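Mundel school kitchens to switch from trays to plates

Tuesday, March 24, 2026

Lunch at the five public elementary schools in Mundel will be served on reusable round plates starting after spring break, ending the use of throwaway trays that the district has relied on for more than a decade.

The school board approved the change on a 5–2 vote Monday night after a short discussion. The plates, along with racks and rolling carts to hold them, will be bought from Tamiru, a restaurant supply company that already sells the district its serving pans and steam table inserts.

Welington Leite, the district's director of food services, told the board that the price of disposable trays had gone up twice since the last contract was signed. A case that lasted one of the larger schools a full week now costs 44 percent more than it did under the old agreement, he said.

"We were throwing away something we paid for, and then we were paying to have it hauled off," Leite said. "At a certain point the dishwasher is the cheaper option."

Four of the schools already have commercial dishwashers. They were put in when the kitchens were built and have mostly been used for pots and serving utensils. The fifth, Pestenine Elementary, took its machine out during a remodel and will get a new one over spring break. Work on the water line there began last week.

Until the Pestenine machine is running, plates from that school will be taken by van to the middle school to be washed. Leite said he expects that to last no more than a few days.

The district tried out plates at one school in December. Kitchen staff there served lunch on them for two weeks and kept notes on breakage, washing time and how much food came back uneaten. Six plates were lost, most of them dropped at the return window, where students had to reach up to set them down. The new carts are lower and have open sides.
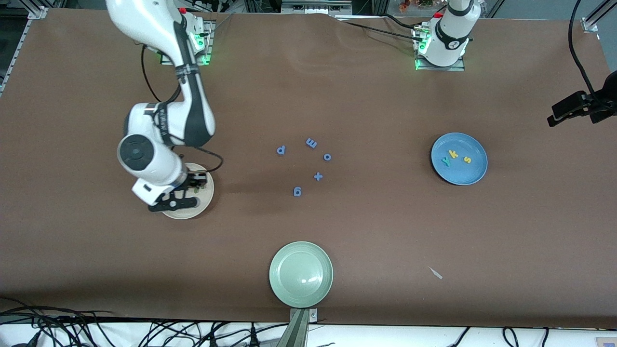
A cream-colored round plate on a brown tabletop.

Staff also reported that the lunch line moved more slowly during the first days of the trial. Trays have separate sections, and servers were used to filling them in a set order. On a plate, foods such as applesauce and baked beans ran into each other, and some children complained. By the second week the kitchen had moved the wetter items into small bowls, and the line was back to its usual speed.

The district will buy bowls as well as plates. Forks and spoons at all five schools are already metal and will not change. Milk will still come in cartons.

Board members asked several questions about labor. Washing plates will add time to the end of each lunch shift, and the kitchen workers' contract limits how late they can be asked to stay without extra pay. Leite said the plan adds 26 paid hours a week across all the schools, to be offered first to current part-time workers. Anything they do not take will be posted as a new part-time job.

The two members who voted no said they supported dropping the disposable trays but wanted the change held until fall. Starting in the last stretch of the school year would put pressure on kitchens that are already short-handed, one of them said, and would leave little time to fix problems before summer.

Leite answered that a spring start was the reason he liked the schedule. Kitchens would have several weeks of practice, he said, and the district could use the summer to replace anything that had not held up. The current tray contract also runs out this spring, and an extension would have to be made at the new price.

Under the plan, each school will keep enough plates on hand to serve every student once, plus a reserve. Lunch is served in two or three sittings depending on the school, so most plates will be washed only after the last group has eaten. At Pestenine, which has the smallest storage room, some plates will be washed between sittings.

Parents who spoke at the meeting were mostly in favor. One mother of two asked whether the plates would be heavy for kindergartners to carry. Leite said the youngest students will have their plates brought to the table for the rest of this year – the same way it was done in the trial – and that the schools will look at it again in the fall.

Another parent asked about food allergies. Meals for students with allergies are now packed separately in marked containers, and that will continue. Those containers are washed apart from everything else.

A father who works in waste hauling said he was glad to see the vote but hoped the district would look next at the plastic wrap used on sandwiches and fruit cups. Leite said wrap is bought under a different contract that is not up for renewal this year.

The district's trash service, provided by Dronetti, will be cut back once the trays are gone. The elementary schools now have a combined 54 dumpster pickups a month. District staff are working with the company on a new schedule and plan to bring the figures to the board at its next regular meeting. Pickups at the middle school and high school are not part of the change.

Leftover trays will be kept for field trips and for days when a dishwasher is down. Schools that run summer programs may also use them until the supply is gone.

A letter going home with students this week will explain the new return line, including where to scrape food and where to leave cups and forks. Families with questions can call the food services office on weekdays before 3 p.m. The April lunch menu will be sent home in the same envelope.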